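Prüfliste Beschaffung Handgreifer, Standort Tistholm
Stand: 04/05/2020
Geprüft von: Rakiya Usman
Kommentare: Konrad Sobczak (Einkauf)

1. Bedarf schriftlich begründet
Ja. Die Begründung umfasst einen Satz, der ist dafür sehr lang.

2. Angebote eingeholt
Teilweise. Kalniņš: 1247 Euro je Paar. Hostton: 1084 Euro je Paar, Kabel extra. Fisness hat einen Katalog geschickt und keinen Preis.
Kommentar K. S.: Was ein Kabel »extra« kostet, bitte vor der Bestellung klären. Beim letzten Mal war es eine Überraschung.

3. Ersatzteile im Budget
Nein. Fingerbeläge gelten laut Antrag als »unkritisch«. Vorschlag: 755 Euro Rücklage, Kostenstelle wie bei den Akkus.

4. Markerwürfel
Mitbestellen, 3 Stück Reserve. Verschmutzte Würfel nicht mit Scheuermilch reinigen. Wer diesen Punkt für überflüssig hält, war im Dezember nicht dabei.

5. Arbeitsplatz Waschtisch
Greifer vor dem Start auf festen Sitz prüfen. Wasser bleibt abgestellt, bis die Schutzart schriftlich vorliegt. Der Vertrieb meint, Spritzer seien »eher kein Thema«. Das Wort »eher« ist nicht versichert. 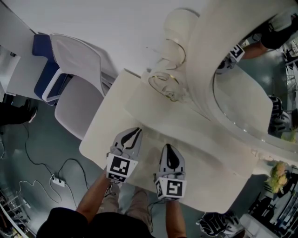
Waschtisch mit Rundspiegel, beide Greifer über dem Becken.

6. Kabel und Steckdosenleisten
Mangel. Leitungen am Boden bündeln, Leiste an die Wand. Kabelbrücken stehen in keinem der Angebote.
Kommentar K. S.: Kabelbrücken nehme ich auf. Sie werden das einzige Teil sein, das pünktlich kommt.

7. Spiegel
Vor dem Kauf klären, ob die Software gespiegelte Marker aussortiert. Antwort Hostton: »Im Prinzip ja.« Nachfrage läuft.

8. Freigabe
Offen, bis 2, 3 und 6 erledigt sind. Wiedervorlage bei R. Usman.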